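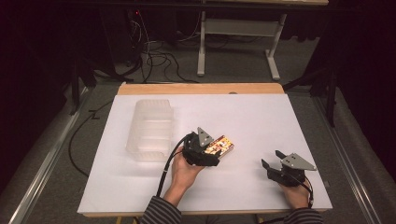 소분·포장 작업장 자체 안전점검표 (점검 의견 포함)

작업장: 리모린(Rimorine) 2층 소분실
점검일: 2019년 5월 12일
점검자: 조르주 사예그(Georges Sayegh)
판정 기준: 적합 / 보완 / 부적합

1. 출입구와 통로
1-1 비상구 앞 적치물 없음: 보완
의견: 점검 시작 전에 누가 급히 치운 티가 난다. 바닥에 파렛트 자국이 그대로 남아 있다. 지난번 점검표에는 "상시 확보"라고 적혀 있는데 믿기 어렵다.
1-2 통로 폭 700mm 이상: 적합
의견: 가장 좁은 데서 재니 딱 700mm. 대차 한 대만 세워 두면 기준 미달이다.
1-3 유도등 점등: 적합

2. 작업대
2-1 흔들림, 모서리 파손: 보완
의견: 창가 쪽 작업대 다리 볼트가 풀려 있다. 조였다는 기록은 있으나 손으로 돌아간다.
2-2 작업대 위 개인 물품 없음: 적합
2-3 작업면 조도 400럭스 이상: 부적합
의견: 361럭스. 담당자는 흐린 날이라 그렇다고 하는데, 조도 기준에 날씨 예외는 없다. 등기구 덮개의 먼지부터 닦고 다시 잴 것.

3. 전기
3-1 누전차단기 시험 버튼 작동: 적합
3-2 문어발 배선 없음: 부적합
의견: 열접착기와 선풍기가 한 멀티탭에 물려 있다. 멀티탭에 "임시"라고 쓴 테이프가 누렇게 변했다. 임시라는 말은 더 받아 주지 않겠다.
3-3 분전반 앞 공간 확보: 적합

4. 열접착기(그릴리에 Grilier)
4-1 덮개 연동장치: 보완
의견: 덮개를 열면 멈추기는 하는데 한 박자 늦다. 제조사에 문의했다는 답만 들었고 문의한 기록은 못 봤다.
4-2 고온 주의 표지: 적합
의견: 붙어 있다. 다만 작업자가 서는 자리에서는 글씨가 안 읽힌다. 기준상 적합이지만 옮겨 붙이기를 권한다.
4-3 비상정지 버튼: 적합

5. 소화설비
5-1 소화기 2대 비치: 적합
5-2 압력계 정상 범위: 적합
5-3 월별 점검표 기재: 보완
의견: 모든 달이 같은 볼펜, 같은 글씨다. 한꺼번에 적은 것으로 의심된다. 담당자는 아니라고 한다. 다음 달부터 확인 시각도 함께 적을 것.

6. 보호구와 교육
6-1 절단 방지 장갑 지급: 적합
의견: 지급 대장에는 전원 서명이 있다. 착용 여부는 별개 문제이고, 오늘 본 것만으로는 평소를 알 수 없다.
6-2 신규자 교육 기록: 보완
의견: 오로스코(Orozco) 교육 자료를 썼다는데 설비 사진이 우리 것과 다르다. 이걸로 무엇을 가르쳤는지 모르겠다.

7. 구급함
7-1 유효기간: 부적합
의견: 소독액 기한 경과. 즉시 폐기하고 교체 요청함.
7-2 위치 표시: 적합

조치 사항
2-3, 3-2, 7-1은 당일 조치 후 사진이 아니라 현장에서 재확인한다.
나머지 보완 항목은 7월 점검 전까지. 브루놀로(Vurnolow) 쪽 정비 일정이 밀렸다는 이유로 미루지 말 것. 볼트 조이는 데 외부 업체는 필요 없다.

점검자 서명: 조르주 사예그
현장 책임자 서명: (재확인 후)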